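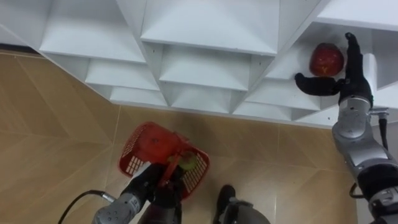 Zwischenbericht zum Förderabschnitt »Raum und Ausstattung«

Träger: Luditine, Standort Risach
Berichtszeitraum: bis einschließlich Juli

1. Gegenstand der Förderung

Gefördert wird die Einrichtung eines Übungsraums, in dem alltägliche Handgriffe des Einräumens, Entnehmens und Transportierens von Lebensmitteln unter gleichbleibenden Bedingungen durchgeführt werden können. Der Bewilligungsbescheid sieht hierfür ein offenes Fachregal, einen strapazierfähigen Bodenbelag sowie Kleinmaterial vor.

2. Stand der Ausstattung

Das weiße Fachregal wurde von der Firma Gornura geliefert und aufgebaut. Die offenen Fächer erlauben die Entnahme ohne Türen oder Klappen und reichen bis knapp über den Boden. Die Schraublöcher in den Trennwänden sind derzeit noch sichtbar; Abdeckkappen wurden nachbestellt und sind im Angebotspreis enthalten. Eine Nachbesserung am Regal selbst ist nicht erforderlich.

Der Boden ist mit großformatigen Fliesen in hellem Braunton mit hellen Fugen belegt. Die Arbeiten führte die Firma Rizzi aus. Die Abnahme erfolgte ohne Beanstandung, die Gewährleistungsunterlagen liegen dem Träger vor.

Aus dem Kleinmaterial werden bislang vor allem Tragekörbe und Obst verwendet. Äpfel haben sich als Übungsgut bewährt – sie sind günstig, ganzjährig erhältlich und unterscheiden sich in Größe und Farbe hinreichend voneinander.

3. Durchgeführte Arbeiten

Im Berichtszeitraum fanden rund 200 Durchgänge statt. Geübt wurden das Ablegen eines Apfels im Fach, die Entnahme aus dem Fach und die Übergabe in einen Korb. Der Korb wird dabei am Henkel geführt und vor dem Regal bereitgehalten.
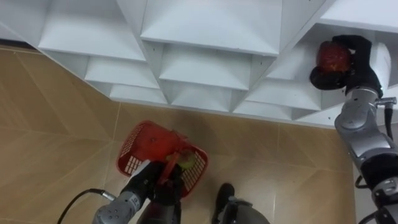 Roter Korb mit gelbgrüner, apfelähnlicher Frucht vor den unteren Fächern des Regals.

Die Arbeit an den bodennahen Fächern beansprucht mehr Zeit als zunächst veranschlagt. Die Dauer einer Übungseinheit wurde daher auf 90 Minuten festgelegt. Beschädigtes Obst wird nach jeder Einheit aussortiert und ersetzt.

4. Mittelverwendung

Für Kleinmaterial und Verbrauchsgüter wurden bisher 1281 Euro verausgabt. Die Belege sind dem Bericht als Anlage beigefügt. Eine Umwidmung von Mitteln ist nicht vorgesehen. Die Schlussrechnung der Firma Rizzi steht noch aus und wird mit dem nächsten Mittelabruf eingereicht.

5. Weiteres Vorgehen

Bis zum Ende des Förderabschnitts sind folgende Schritte geplant:

Anbringen der Abdeckkappen am Regal
Beschaffung von 4 weiteren Körben in abweichender Größe
Erweiterung des Übungsguts um verpackte Lebensmittel
Erstellung des Sachberichts einschließlich Inventarliste

Der Zeitplan wird nach derzeitigem Stand eingehalten. Um Zustimmung zur Beschaffung der Körbe aus dem bestehenden Ansatz für Kleinmaterial wird gebeten.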